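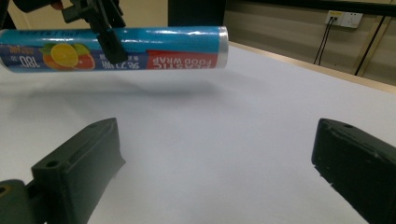
Plastic food wrap: a review, because apparently this is my life now

Reviewed 29 June 2019

I have strong views on cling film, and I came by them the hard way, over years of standing at a worktop with a half-covered bowl of tuna in one hand and a clear ball of nothing in the other. So when the old roll finally gave out I bought a new one, used it properly for a few weeks, and took notes. My family has asked me to stop talking about it at meals. You lot have no such protection.

The wrap in question comes in a blue box, says PLASTIC FOOD WRAP on a red label in case of doubt, and has some citrus fruit on it. There is Chinese writing alongside, which I can't read. There is also a 180 on the box, and I haven't worked out what it's 180 of, and at this stage I think I prefer not to know. The orange slice and the grapefruit slice are very handsome. I have wrapped a fair amount of citrus in my time and it has never looked like that, before or after.

I bought it from the hardware shop on Florkow Road, where it sits between the mousetraps and the birthday candles. If you want it, go in person, as they don't do online orders and the phone rings in an empty stockroom.

The box

It was shrink-wrapped when I got it, so you need to break into some plastic film to reach your plastic film. Once inside, the cardboard is a decent weight. I have owned boxes that gave up at the first damp hand and spent the rest of their lives as a sort of loose blue scarf round the roll. This one still has corners. It has been dropped twice, once down the side of the fridge, and came out with a dent at one end that makes no difference to anything.

The tear strip is good. I'd call it very good if it hadn't also had a go at my thumb. You need to keep the lid pressed down with one hand and pull up and across with the other, and if you try it one-handed while holding a phone you will get a long diagonal piece shaped like a pennant. I have covered a jug with a pennant. It works if you don't look at it.

The film

It clings to glass and china as if it meant it. On a pudding basin I could turn the lot upside down over the sink and nothing let go, which I tested with rice first and then, having learned nothing about pride, with gravy. The gravy stayed in. On plastic tubs it's much less keen and tends to lift at one side overnight. On stainless steel it simply lies there.

It is also a thin film. You can stretch it a fair way over something awkward, like half a watermelon or a cake with ambitions, but the fork test was a disaster. Any fork left standing in a salad will be through it by the time you shut the fridge door. My previous wrap, a Karville, was thicker and would put up with cutlery, but it clung to nothing except the inside of its own box.

Finding the end of the roll

The big one. Every roll of cling film I have ever met loses its end sooner or later, and you stand by the window turning it round and round and scraping at it with a fingernail. This one has done it to me 2 times so far. The first time I found it with a bit of sticky tape dabbed along the roll, a trick I recommend to everybody, whether they have asked or not. The second time I peeled up a narrow ribbon from the middle and had to unwind for ages until the full width came back. I saved the ribbon for no good reason and it's now in a drawer.
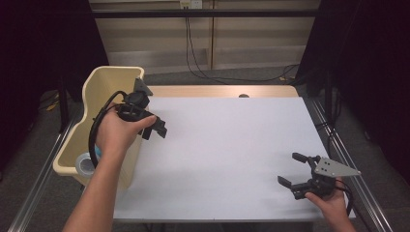
Do your tearing on a big, clear, flat surface if you have one. I had been doing it on the bit of worktop between the kettle and the bread bin, and half my troubles were down to elbow room. Lay the film out flat, put the plate on it, bring the edges over. Anything sticky on the surface will come up with it, crumbs included, so wipe down first unless you like your sandwiches breaded on the outside.

I did also borrow a Marchetti dispenser, the kind with a sliding cutter, to see if it improved matters. The roll rattled in it. The cutter ran beautifully in one direction and sulked in the other, and I went back to the cardboard box after ten sheets. If you already own one, fine. I wouldn't go out and buy it for this.

Other uses tried

Paintbrushes between coats: excellent, still soft next morning. Open tin of gloss: all right, with an elastic band. Suitcase, round the outside, before a coach trip to Trivitico: please don't, it took half the roll and I then needed my toothbrush.

Verdict

Good cling, nice sharp edge, thin, hopeless on steel, and fond of hiding its own end. I'd buy it again for bowls and plates and keep something tougher in for the freezer. I give it 83 out of a hundred. It would have had a few more but for the thumb.

Will update in September if there is any left.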